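Journal > Shop Nights > Grirar

Entries Parts Wiring About

Wednesday, 6 p.m.

Back at the Andlow workshop with Grirar, my sorting arm! I lined the steel tray in white so the little motors don't vanish on me. 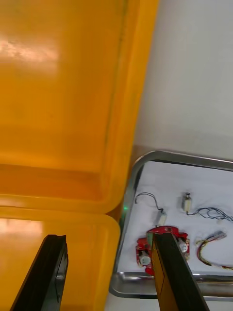
Do the fingers need to close all the way for thin boards? A partial close is enough, and I keep the speed at 30 out of 255.

Then the red round board on the white panel – so many plugs, and I still mix up the bottom one.
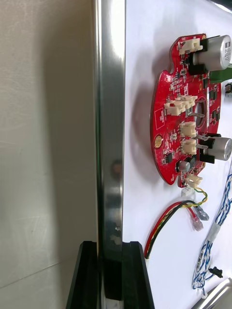 Moving on to the bins

I dropped the approach height by 16 and ran it in slowly over the yellow plastic (my shoulders were up by my ears, ha).

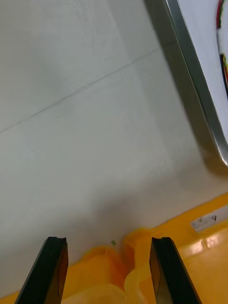

Grirar over the yellow, fingers open.

Cables are my favorite part, especially the blue and white twisted stuff. A pinch near the bottom suits it best, I think – the loop stands right up.
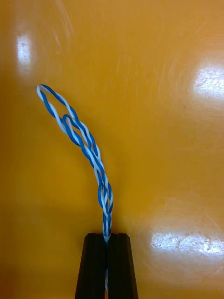
For next time

Order more wire from Tirnuvside. Fix the home position. Eat dinner first!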